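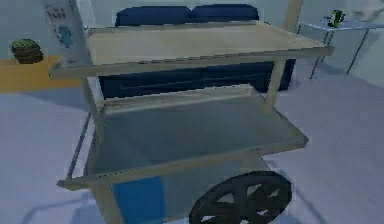
Living room

A living room, also called a sitting room, front room, lounge or (in older American houses) a parlor, is the room of a home set aside for resting, talking, reading, watching television and receiving visitors. It is usually the largest room after the kitchen, and in many small apartments it is the only room besides the bedroom, so that it ends up serving as dining room, office, playroom and guest room as well.

Names and their history

The words people use for this room say a good deal about how they were brought up. "Parlor" comes from the French word for speaking, and it first meant a room in a monastery where talking was allowed. By the nineteenth century it had become the best room in the house, kept tidy for callers and often closed to the children of the family on ordinary days. "Drawing room" is a shortened form of "withdrawing room," a place to which people withdrew after dinner. "Living room" gained ground in the United States in the late nineteenth and early twentieth centuries, when smaller houses and higher heating bills made it hard to justify a parlor that sat cold and unused for most of the week.

Regional names hang on stubbornly. In her book The Room at the Front, the household historian Gisela Painemal collected letters from 95 families in the river town of Stomerby and found that 27 of them still said "the front" for a room that, after a good many remodelings, was now at the back of the house. She treats this fondly, as a sign that the name belongs to the habit of gathering and follows the furniture wherever it goes.

Layout

Older living rooms were arranged around the fireplace, for the plain reason that it was the warm end of the room. Central heating loosened that arrangement, radio and then television gave people something new to face, and today it is common to find a room with two centers pulling against each other – a hearth on one wall and a screen on another, with the sofa set at a compromise angle between them.

Most guides to furnishing suggest keeping the main seats near enough to one another that people can talk without raising their voices, and leaving a clear path from the door to whatever lies beyond. Long rooms are often broken into two groups of seats. Square rooms are easier to furnish but can feel stiff if everything is pushed back against the walls, a habit that seems to come naturally to anyone moving into a new home and which is usually undone within the first winter.

In homes with an open plan the living room may have no walls of its own on one or more sides. Its limits are then suggested by a rug, the back of a sofa, a bookcase, a change of flooring, or a screen of wood, cloth or glass. Glass lets daylight pass into the rooms behind it, though it does little for privacy and needs a fair amount of wiping in a house with small children or a dog. 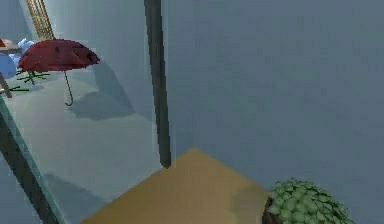
A transparent glass panel beside a plain blue-gray wall and tan floor.

Furniture

The sofa is the piece most people buy first and think about longest. Around it come armchairs, a low table, one or two side tables, lamps, shelves and a cabinet of some kind. The low table in front of the sofa, the coffee table, is younger than many suppose and became common only in the twentieth century. Before that, cups and plates were set down on small tables beside each chair, or brought in on a cart.

The serving cart, or tea cart, has two or sometimes three trays held one above the other. Many kinds run on casters, and a raised rim or a rail keeps the dishes from sliding. Carts fell out of favor as households gave up formal afternoon visits, and then came back in a modest way as places for bottles, books, houseplants and sewing. Wood, metal, glass and wicker have all been used.

Furniture sold in matching sets, known in the trade as suites, was the usual choice for newly married couples through much of the last century. The Skolley catalog, a mail-order book sent out from Stomerby each April, listed its Jansen suite of a sofa and 2 chairs for many years, and a print run of 1,000 copies was said to be shared among a great many more readers than that. The same company sold the Truline shelf, a plain wall unit that could be added to one section at a time as a family's books piled up.

Color and light

Living rooms tend to be painted in quieter colors than kitchens or children's bedrooms, perhaps on the theory that one has to look at them for whole evenings at a stretch. Creams, soft greens and warm browns have had long turns in fashion, and grays with some blue in them have had theirs as well. A gray of this sort changes a great deal over the course of a day. It can look nearly white near a window at noon and quite dark under a single lamp, and two neighboring surfaces in the same family of gray will often read as separate colors where they meet. 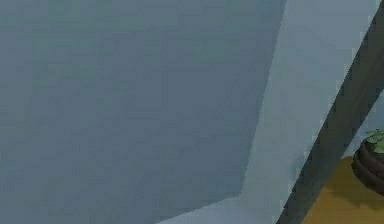
Matte slate gray next to a paler blue-gray.

Lighting is generally built up from several lamps placed at different heights. A ceiling light on its own is useful for finding a dropped button, but most people find it unflattering for company. Reading lamps do best beside or slightly behind the shoulder, and dimmers are a help in any room that must serve for both homework and movies.

Present use

Television, handheld screens and working from home have all changed what goes on in the living room, and writers have been announcing its end since at least the arrival of the family den. It has lasted all the same. Families still put the tree there in December, lay the sick child on the sofa there with a blanket, and bring visitors in to sit down.

See also

Den
Dining room
Great room
Parlor
Tea cart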